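Burkitz grippers: not sold yet

The Burkitz fingers have been on both arms for two weeks now, and I still can't tell you they beat the old Segers set. Zonport's flyer promises 200 cycles without a missed grasp. We got to 80 before I stopped the run to tighten a fingertip that had worked itself crooked, and I wasn't gentle with it.
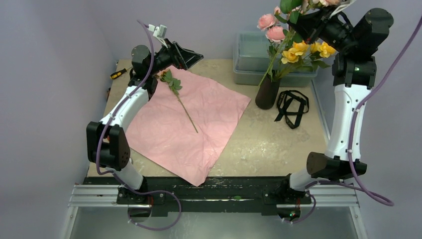 Closing force is my main complaint. The controller lets you pick from 3 settings, and the lowest still seems too much for anything with a skin or a stalk. Blocks and bottles tell you nothing about that, so I've moved over to flowers: one stem on pink wrapping paper, a bouquet of roses in the brown vase behind it. Crinkled paper is a fair test too, as a fingertip that comes in a hair low will drag the sheet along with the stem. The Segers fingers did that nearly every time, so the bar is not high.

Siebe Boersma thinks I'm being hard on them and wants to order a second pair. I'd like to see the same stem task run on both sets, same speed, same person at the controls, before we spend anything. If you have an hour for it in February, put your name on the sheet by the lab door.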